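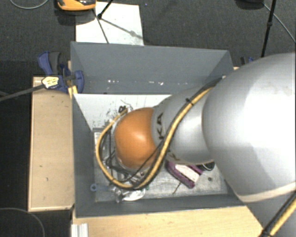 Why did old glassmakers leave that rough scar on the bottom of a drinking glass? It's where the pontil rod was snapped off after the rim was finished, and on cheaper glasses they didn't bother to grind it smooth.

Which brings me to the thing I've been stewing over all week. Polishing. Stop polishing old glass. Please.

I went to the August sale at Rirnville, 80 lots of Georgian and later table glass, mostly rummers and wines, a few nice firing glasses. Half of them had been "refreshed". Rims ground down to lose a chip. Bowls tumbled till they shone like a supermarket tumbler. Feet trimmed. One rummer had lost so much off the rim it looked like a egg cup.

And the prices! A pair from the Drarkent house made 2,000. Polished to death, both of them. Next to them a plain ale glass, cloudy, small nick, scratches on the foot exactly where you'd want two centuries of tabletops to put them. Hardly a bid.

The wear is the evidence. Take it off and what have you got? A shape. Anyone can copy a shape, and plenty did, very well, in the 1920s.

I know what dealers say. Buyers want clean. Fine, wash it then. Warm water, drop of soap, soft cloth. Limescale in a decanter is a nuisance, I'll grant that, and I've got more sympathy there. But an acid dip on a 1780s wine glass, no.

Busier, the auction people, now put "rim polished" in their catalog notes. Good. Small print, but good. Aoun still doesn't. "Excellent condition" is all you get, and you find out when you run a thumb round the edge at home. Too late by then, teh money's gone.

So ask before you bid. Look at the foot under a strong light. If there's no wear at all, put it back on the shelf. I bought the ale glass.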